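Notebook, shoe bench, Tulville workshop
February, afternoon

Continued with the shoe work today. I cleared the bench first, because the glue jars from the Brindon order were still standing there and I don't like to have white leather near them.

Job 3320, white leather sneakers, from the Siqueira shop. The ticket says "clean, check laces, return". I think it is not enough. The leather on the toe cap is a little scuffed and has creases. For the scuffs I will use only the soft cream, very thin, and wipe it fast. Last month I put too much on another pair and it went into the small holes on the toe, and then I was sitting 45 minutes with a wooden pick to take it out. Please do not repeat my mistake.

Suede parts: dry brush only, no cream and no water. The beige piece at the tongue has a wavy edge which is slightly frayed. I asked myself if I should trim it. I decided no. Maybe it is made like this by design, and if we cut, we can't put it back. I wrote a question to the shop and wait for the answer.

Laces: they are flat, cream color. I am not sure if they were always cream or if they were white before. I want to wash them apart from the shoes, 10 minutes in warm water with the Kondetti soap, then dry them flat on a towel. Not on the heater, please.
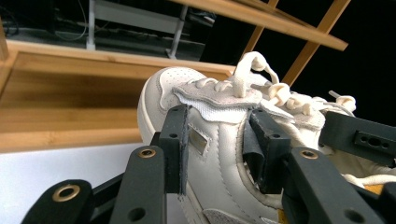 Before washing I must write down how the laces are crossed, because they are twisted and bunched and the customer may want the same look again. I will make a small drawing on the back of the ticket.

The metal tag on the side: keep the cream away from it. When cream goes under the stitching it becomes gray after some days and looks worse than before. I cover it with paper tape, one layer, and take the tape off slowly.

To do:
- buy paper tape, the narrow one
- new soft brush for suede, the old one loses hair
- ask about the frayed edge again if no answer before 6

Inside lining I leave for tomorrow, the light is already bad.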